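Posts Replies Media Likes Search

Sirix Makes
Thu 22 July

OK so I have a new favorite place to spend my lunch break and it is the break corner at the Brenari workshop. A thread, because I have been talking about it at home and I think everybody there would like me to stop.

1/ If you missed the spring posts: I rent a bench there two days a week. You get a wood top, a locker, and a share of the little kitchenette. I signed up for the bench. I did not expect to get this worked up over the kitchenette!

2/ It's all white. White counter, white wall, white cabinets up top with those long silver bar handles I love (you can grab them with your elbow if you're carrying stuff, try it). My own kitchen at home is brown on brown on beige, so walking into this feels like opening a window.

3/ The sink is wide and shallow. I was a deep sink person for years. I take it back! A shallow one means I don't soak my sleeves going after a spoon, and I can get a baking dish in there flat without playing Tetris. 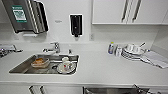 4/ And the paper towels are up on the wall. So is the soap. I cannot tell you how much counter you get back when those two things are off it. At home the soap bottle lives in its own little puddle, and the towel roll falls over every single time I reach for the coffee.

5/ So now I want to do the same at home. I priced a wall soap dispenser last night. Then I priced a second one for the bathroom. Then I went to bed, because I know how I get.

6/ Food talk. There's baking in that place all the time, and I am not strong. Anything golden brown in a white dish and I'm standing next to it asking how long it was in the oven. My own go-to is a cheese bread that takes 20 minutes and uses up whatever is in the fridge. Recipe if people want it, it's barely a recipe.

7/ Somebody asked last time if I ever do any work over there. Yes! Brackets! I have been deep in metal brackets all month and I'm having the best time.

8/ I want to talk about the finish on this one in particular. Dark gunmetal gray, satin, corners rounded off so you can run a thumb along them. I've handled plenty of hardware with an edge like a can lid, and I notice when somebody has taken the trouble.
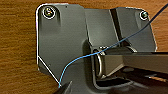 Gunmetal gray on warm brown wood. I'd wear a jacket in these colors.

9/ Look at the folds, though. Flat panel on one side, then it kicks up into those angled faces with the crisp lines between them. I tried folding the shape out of a cereal box to see how it goes together and got nowhere close. Cereal box number 2 was better. There will be more cereal.

10/ It's going on my Rokska board, which is where I keep shapes I want to draw properly. The board started last December as a place for door hinges and it has gotten away from me. I'm up to item 2321. Yes, I number them. No, I won't be taking questions — OK, maybe a few.

11/ A thing I've learned from drawing metal parts: start with the screws. Round heads are easy to place, and once you have them down you can measure everything else off them. I used to start with the outline and my drawings always came out leaning, like they'd had a long day.

12/ The second thing is to move around. Get low, get close, shift a few inches over and draw it again. From one side you mostly get the big flat plate. From another there's a shiny ring down in the middle, and a smaller one farther back lined up with it, and now you've got depth to play with.

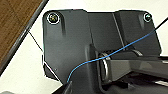

13/ Dark gray is so much fun to shade, too. I went in with a plain black pencil and it looked flat, like a hole in the page. Now I lay down a soft blue first, then gray on top, and I leave bare paper wherever the light hits an edge. Huge difference. My pencils are the Cassim ones from the art store downtown, the set of 13, and the blue is already a stub.

Plan for the rest of the week: finish the bracket drawing, try one more cereal box, and measure the wall over my sink for that soap dispenser. Cheese bread recipe goes up tomorrow if I get a few yeses.

Home Explore Notifications Messages Profile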